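## 4. Recording your first clean-up set

By now you should have Jitel installed, the arm homed, and the head camera talking to the recorder. If the head camera still shows up as "unknown" in the device list, go back to section 3 and do the re-pairing step again. I've skipped it twice myself and regretted it both times.

This section gets you from a working robot to a folder of episodes you can train on. I'm writing it the way I'd explain it to you if you were standing next to me, so bear with the asides.

### Before you start

You'll need:

- the robot, powered and homed
- the Azar controller, charged past the second light
- three to five small things to pick up
- a flat surface at hip height that won't roll away
- one free hand near the stop button, at all times

**Caution:** Jitel does not know where your furniture is. It knows where the arm is and where you told it to go, and that's the whole story. Keep the speed slider at 30 until you've done a full session without touching anything you didn't mean to touch.

### Setting up the surface

1. Pick a surface the arm can reach all of without going fully straight. A straight elbow makes the wrist jerky, and the jerks end up in your data.
2. Lock the wheels or wedge the feet if the thing can move.
3. Put your objects down with at least a hand's width between them. You can crowd them later, once the policy can handle the easy version.
4. Open the **Preview** tab and check that the head camera sees every object. Tilt the head down if it doesn't.
5. Press **Save pose**. Jitel goes back to this head pose at the start of every episode.

I like a mix of shapes. Something that rolls, something that stands up, and something flat is a good starter set, and the flat one is where you'll spend most of your time. The gripper can't get its fingers around a thing that's barely thicker than a coin, so it has to come down on it and make contact before it can do anything clever.

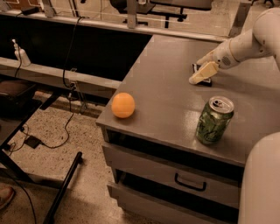
Contact height is the setting that matters most for flat objects, and the default is too careful. It stops the fingers a hair above the surface, so they close on air and the episode is junk. Go to **Arm > Touchdown** and lower the value one click at a time until the fingertips meet the object, with the tip covering part of it the way it covers the little black one on the cabinet. Watch out for shiny surfaces while you do this. A metal top like that one gives you a soft reflection of the soda can, and early versions of our detector happily drew a second box around the reflection. If you see doubled boxes in Preview, turn on **Mask below base** and they should go away.

**Note:** Touchdown is saved per surface. If you move to a different table, do it over. I know, I know.

### Recording an episode

1. Hold the Azar controller level and squeeze the side grip until it buzzes.
2. Press **Record**. Wait for the second beep before you move – the first beep only means the cameras are on.
3. Guide the gripper to the object in one smooth motion. Slow is fine, stopping is not. Long pauses teach the policy to pause.
4. For flat objects, press down gently, hold for a beat, then close.
5. Lift, carry, release.
6. Press **Record** again to stop, then tag the episode as **good**, **retry** or **bad**.

Be strict about the tags! A wobbly grasp that worked out in the end is still a good episode, and I'd keep it. An episode where you nudged the object with your other hand is bad, even if the arm did everything right after that.

**Caution:** If the wrist light turns amber during a press, let go of the side grip right away. Amber means the force limit is close. Let the arm back off by itself and don't pull it.

### How many do you need?

Fewer than I used to think. Our Caken set has 513 episodes in it, and for a long time I assumed we needed all of them. Then we trained on only the ones that included a deliberate press before the grasp, and the flat-object success rate on our test surface came out at 71 percent, better than the full set gave us. I wouldn't promise you the same number with your objects and your lighting, but I'd plan your sessions with it in mind: record the press every time, even when you could get away without it.

We ran that comparison with 4 training seeds. The per-seed results are in the `results` folder if you'd like to argue with me about them.

### Checking your data

1. Open **Review** and sort by length.
2. Play the shortest few. These are usually accidental double taps on **Record**, and you can delete them.
3. Play the longest few. Look for the long pauses I nagged you about.
4. Scrub to the moment of contact in a handful of the rest. You want to see the fingertips on the object before they close.
5. Press **Export** and choose the Forisex format. The other option still works, but it drops the force channel, and you'll want that in section 5.

**Note:** Export fails silently if the disk is full. Check that the output folder has a `done` file in it before you clear the recorder.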